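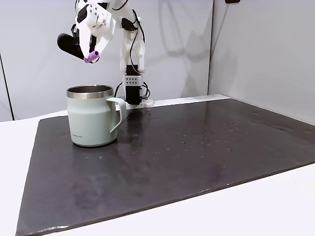 How to handle a complaint about a campus display

Applies to: gallery staff, events officers and department administrators at the Nirkdale and Naltwood sites
Last reviewed: Monday, August 28, 2023
Page owner: Morfudd Mostyn, Exhibitions Office

Use this procedure when someone objects to an item, label or arrangement in a public display. It covers foyers, library cases, the Hosberg Gallery and the gift shop window. Posters on student noticeboards are dealt with under the noticeboard rules.

Before you start

You need the display's record number, which is printed on the back of the title label. You also need access to the complaints log. If you don't have access, ask Helge Dahlgren at the Nirkdale desk.

Step 1. Log the complaint

Open a new entry and record the date, the time and how the complaint arrived. Copy written complaints in full. For spoken complaints, write down the words used as closely as you can and read them back to the person. Do not correct or summarise them. Do not enter your own view of the display in this field.

Anonymous complaints are logged in the same way. Leave the contact field blank.

Step 2. Record the display as it stands

Photograph the whole display, then each object named in the complaint, then every label. Take the photographs before anything is moved. Save them under the record number with the suffix C.

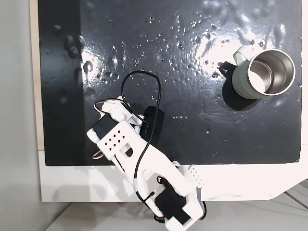 Check the labels against the approved text in the display file. If a label is missing or has been changed, add a note to the log entry. Do not replace it yet.

Step 3. Decide whether to withdraw the item

The duty manager may withdraw an item for up to 10 working days while the complaint is looked into. Longer withdrawals need the agreement of the head of exhibitions. An item on loan may not be moved without first telling the lender; the lender's details are on page 2 of the loan form.

If an item is withdrawn, put the standard card in its place. The wording of the card is fixed:

"This item has been removed while we review a concern raised by a visitor."

Step 4. Acknowledge

Send the acknowledgement letter within two working days. Use template 13. Delete the paragraph on loans if it does not apply. The letter must not offer an opinion or promise an outcome.

Step 5. Refer to the press office

Forward all press enquiries to Tormod Hägglund without comment. This includes enquiries from student newspapers. Staff may confirm the opening hours of the building and nothing else.

Step 6. Review and close

The reviewer must be someone who did not choose, install or approve the display. Reviews at Naltwood are assigned by Reiko Fukuda. The reviewer has 30 working days to report and may recommend one of the following:

No change
New or revised label
Item moved within the display
Item removed

Send the outcome to the person who complained, attach the report to the log entry and set the status to Closed. Records are kept for 52 months.

Related pages

Loan agreements: contacting a lender
Label text: approval and changes
Noticeboard rules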